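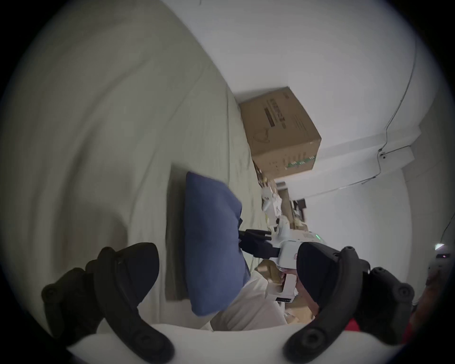

Bedroom, bed side: blue pillow, folded cloth, white sheet, cardboard box at the wall.

Progress report to Avent, second payment period
Prepared by Sarahí Bautista, Corkero home help
12 Feb 2021

You asked for a plain account of what the bedroom part of the grant has bought so far. My answer is less cheerful than the one in our August letter, and I would sooner you read it now than at the end of the money.

The plan we submitted promised that each bedroom would be cleared, sorted and made up with fresh bedding in a single visit of 4 hours. I doubted that figure when it was written and I doubt it more today. Bedding is the easy part. A fitted sheet goes on quickly, and the pillows and covers can be folded and put in their place without much discussion. Then we reach the things that have no place, and the clock runs.

The room at the top of this report is a fair case. The pillow has a navy cover on it and a grey-green cloth is folded flat under its edge. The white sheet is still rumpled. At the far end of the bed there is a cardboard box against the wall with bags, papers and packaging in a white pile under it. I would not sign this room off as finished, and the checklist has no line for "bed partly done, pile still there." Our Jestix log only allows yes or no, so rooms like it go in as no, and the hours already spent on them vanish from the totals.

Spending. Of the 1375 dollars set aside for this period, 500 went on sheets, pillow covers and storage boxes. The rest went on hours. I question the storage boxes. Moving papers out of a bag and into a box makes a room look better for a week, and I have seen no sign that anyone opens the box again. I would like to stop buying them until we know more.

Cables. Several rooms have thin cables clipped along the walls and up toward the ceiling. Our helpers have been told to leave these alone and to keep beds and boxes from pulling on them. That rule stays.

The Jankauskaitė method, which the grant asked us to try, says to start with the bed and work outward. I can see the sense in having one clear surface. In practice the bed becomes the sorting table – things are set down on it, the sheet comes loose, and it has to be made a second time. Two helpers have asked to do the floor and walls first. I have said yes for the coming period and will report both ways of working side by side.

The target of 40 rooms stands on paper. I do not expect us to meet it at the present pace, and I would rather lower it than count half-cleared rooms as done. Please let me know whether Avent will accept a smaller number, and whether the unspent bedding money can be moved to hours. The room sheets and receipts are attached.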